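Talk notes – self-serve breakfast at small guesthouses
July 21, 2023, Semmont, afternoon slot

SLIDE 1 – hello
Who I am, keep short. Run breakfast at Pludevberg, before that Gestside. Say the thing about the toast machine. Wait for laugh, move on.

SLIDE 2 – why we dropped the menu
Old way – order cards under the door by 9 pm. Half came back blank. Kitchen guessing, eggs going in the bin.
Switched to buffet in the low season. Bad week one, better week two.
Food spend down 600 over the summer. Don't promise them the same!!

SLIDE 3 – lay out the line first
Trays go down before any food does. Walk it like a guest. Where do you put your plate down? Where does the line back up? 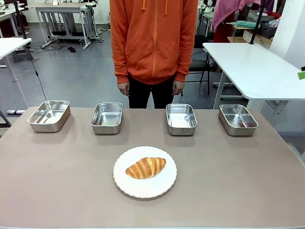
Four steel trays in a row, nothing crowded.

Leave elbow room. Ours were jammed together at Gestside and people reached over eachother for the ham.
Cold stuff first, bread last. Coffee on its own table, always. Coffee people stand and chat.

SLIDE 4 – how much to put out
Small amounts, refill often. Full trays look great at 7 and sad by 9.
3 refills on a weekday, 5 on weekends. Write it on the kitchen door.
Pastry – one on a nice plate next to the trays sells the rest. Frota does it this way, I stole it.

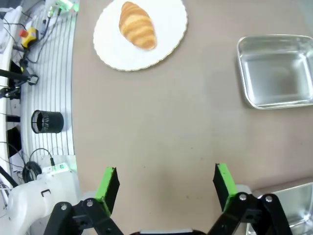 SLIDE 5 – signs and allergies
Big print. Nuts, milk, egg, wheat. Same wording every day.
Tongs for each thing, spares within reach – they will get swaped around.
Ask room: who has a gluten free shelf? Hands up.

SLIDE 6 – questions
Have the cost sheet ready. If they ask about hot eggs, say see me after, takes too long.
Handouts by the door.

Related items
- Talk notes: getting towels back from the pool
- Late check-in without a night desk
- Gestside kitchen refit, what we paid
- Handout: breakfast cost sheet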